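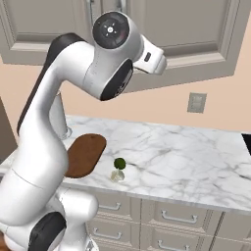 Re: [sim-kitchen] clearance rules before we freeze them

Quick one, I'm between two meetings.

Yuk-lan Chien wrote:
> Can we agree the rules before the Brullen scenes go out? Right now
> Etham says 30 mm above the counter for any sideways move and
> Boersma says nothing at all. Also do we count glass as an obstacle
> or as an object? The old note says both. I'd like one page people
> will read.

Yes to one page. My votes, in no order –

Clearance: keep the 30 mm, but measure from the tallest thing on the counter, not from the stone. A small cup with something round sitting on top is taller than the cup. Obvious, and the Etham checker still only looks at the cup. Needs fixing before the freeze.

Glass: obstacle until the task names it, then object. Same for anything standing behind the arm at the back wall. If the task never mentions it the planner still has to miss it.

Start pose: gripper well above the counter, touching nothing. Please write "touching nothing", not "clear", people read clear as 4 mm.

Base and drawers: the big one for me. We let the arm park in front of the drawer fronts and then wonder why the open-drawer runs fail. Either the rule says which drawers are in reach for each base position or we drop those tasks. I'd drop them for now. Boersma had 14 in the January set and I only trust 2 of them.

Lower link over the cutting board – allowed for start pose, not allowed if the board is in the task. Somebody asked last time and it never got writen down.

Logging: every contact, even soft ones. No threshold. We can filter later, can't un-filter.

Not decided: speed near the wall cabinets. Fladbridge want a hard limit, I want it tied to distance. Happy to lose that one if it gets the page out.

Yuk-lan, if you do the draft I'll go thru it tonight. Send as plain text pls, the wiki ate my tables again.

Last updated: 2018-09-30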